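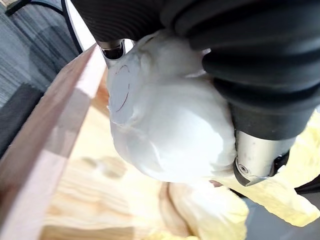
The Greengrocer's Hands

By Senad Stojanović
Fiction / Short reads
103 shares | 2 comments

My first morning on the rig I squashed a thing that couldn't be squashed. It was soft and white and lumpy, with a thin reddish-brown curve drawn on one side like half a smile, and everyone who came to work at Obradović's had to pick it up before they were allowed near a vegetable. I closed the grip on it as though it owed me money.

"Gently," said Dora, over my shoulder. "Pretend it's asleep."

I let go and tried again. You wear the handles like a pair of stiff gloves, and you move, and three metres away the arms move too, a tiny moment behind you, like a younger sister copying a dance. Up on my screen the view from the wrist was all gripper and whiteness. I eased my fingers together until the lump only just dented, and lifted, and it came up! Clear of the wood! I shouted so loudly that a man two rooms off put his head in to ask if we'd had an accident.

I was forty-six and I'd sold fruit and veg on the market at Nanevside since I was fifteen. When the market hall shut for its new roof, and then didn't open again, my niece sent me the advert. Obradović wanted people with "retail handling experience" to show a robot how to fill a shopper's basket. I'd have called it serving customers, but I put on a clean shirt and went down to Fikgate with my whole heart in it, because I had never once in my life been asked to teach anybody anything.

They had built a shop in there. I stood in front of it grinning like a fool. Sloping wooden crates in a stepped row, carrots at the front with their little green tops on, cucumbers lying across them, tomatoes and sweet potatoes sharing a crate, then the long beans hanging over the edge, then small yellow potatoes at the far end. I'd never have put the sweet potatoes in with the tomatoes, and I said so in my first five minutes. Dora wrote it down! She wrote down everything I said for weeks.

The work goes like this. A list comes up, say one cabbage and one carrot. You take hold of the basket, you go and get the things, you put them in, and the machine remembers what your hands did. Then the shop gets muddled a little and you do it over. Each go is called a take. By the end of that week I had done 44 and my shoulders were singing, and Dora said the good ones were very good and the bad ones were useful too, as long as I marked which was which.

"How do I know which was which?" I asked.

"Would you have been pleased to be the customer?"

Well, I could answer that one in my sleep.

My trouble was the carrots. A carrot is an easy thing until you can't feel it. On the stall my fingers had done the choosing for me, a bend here, a soft tip there, and I'd be talking about the football the whole while. Through the handles there was only a faint push back, and I kept going for the same big handsome one on top and knocking four others down the slope. Take after take. I'd come home and practise on my own kitchen table with a pair of barbecue tongs in each fist, and my husband would read out the orders in a posh voice. "One carrot, my good woman, and be quick." We got through a lot of soup.

It was the tongs that cracked it, as it happens. I noticed I never came at a carrot from above. I slid in low, along its back, and rolled it on to the tongs before I squeezed. I'd done that on the stall for thirty-one years with the side of my little finger and never known.

On the Wednesday I went in early and didn't even take my coat off properly, one sleeve was still hanging. I asked Dora to start the recording and went in low along the carrot, rolled it, closed, and lifted it off the heap with hardly a wobble underneath. Then over to the basket and down, slowly, so it lay on the floor of it and didn't drop. Then the same again. And again! 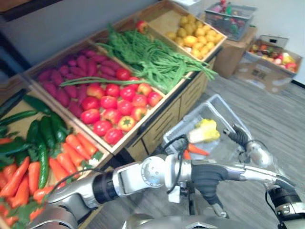
"One hand for the basket," I told Dora, talking all through it now, because that was how I'd always worked and I couldn't see why I should stop. "You hold it by the rim and tip it towards the stall, so whatever you're picking hasn't far to travel. Your cabbage wants a bit of room. You don't put it on top of anything and you don't throw your carrot at it. My dad would have had me sweeping up for that."

She had stopped typing. "Say the bit about the tipping again?"

So I said it again, and showed her with the arms, tipping and levelling, tipping and levelling, and she laughed out loud, because they had all been holding the basket dead flat, every one of them, for months. They were engineers. They had carried it like a tray of drinks.

After that I got a stool of my own and a mug. People came in on their breaks to have a go and I'd stand behind them saying "asleep, pretend it's asleep", and they were dreadful, and then they weren't, and I can't tell you how much I liked the moment in between. A lad called Petar, who could write the sort of code that made the others go quiet, took a whole afternoon to get one tomato across without it rolling, and when he did it he hugged me. I had tomato advice for him as well. I had tomato advice for anyone who'd stand still.

In March the total on the board said 522, and Dora drew a line under it and said that would do for a first try.

I hadn't thought about there being a try. I'd been so happy in the doing of it that I had half forgotten it was for something. They moved my stool back against the wall and I sat on my hands, I mean truly underneath me, because they kept wanting to help. The handles were hung up on their hook. Petar read out the list. One carrot.

It waited long enough for me to think of every bad take I'd ever marked as good. Then the left arm took the basket by the rim and tipped it towards the crates.

I made some kind of noise. Dora got hold of my elbow.

The other arm went out over the carrots and paused, and came down, and went in low. Along the back! It rolled that carrot over on to its fingers, a bit further than it needed to, with a daft little extra turn at the end of it, and I knew that turn. I've got a bad knuckle from a van door, and I do that to get round it. My dad never did it. Nobody on Nanevside market did it but me. I hadn't taught it that, or I hadn't meant to, and there it was in front of nine people with the carrot lying across it, and not one of them knew what they were looking at.

It put the carrot in the basket. It laid it down.

Everyone was cheering and Petar was jumping about, and somebody was already asking whether the turn was a fault and could it be smoothed out, it was costing them most of a second. Dora looked over at me. I was flexing my hand, I suppose. I'd got it out from under me by then.

"Leave it in," she said to them. "For now, anyway. Let's see what it does with a cabbage."

They're fitting out a second shop, over at Disside, with a fish counter. I rang my cousin Marta, who has been filleting since she left school and talks even more than I do, and told her to find a clean shirt. She wanted to know what the machine was like to work with. I said it was a quick learner and it never asked for a tea break. Then I went in and hung up my coat and asked Petar what was on the list, and he said beans, the long ones, and I said oh, lovely, now beans are a different job altogether, come and stand here.

Filed under: short fiction, work, machines
2 comments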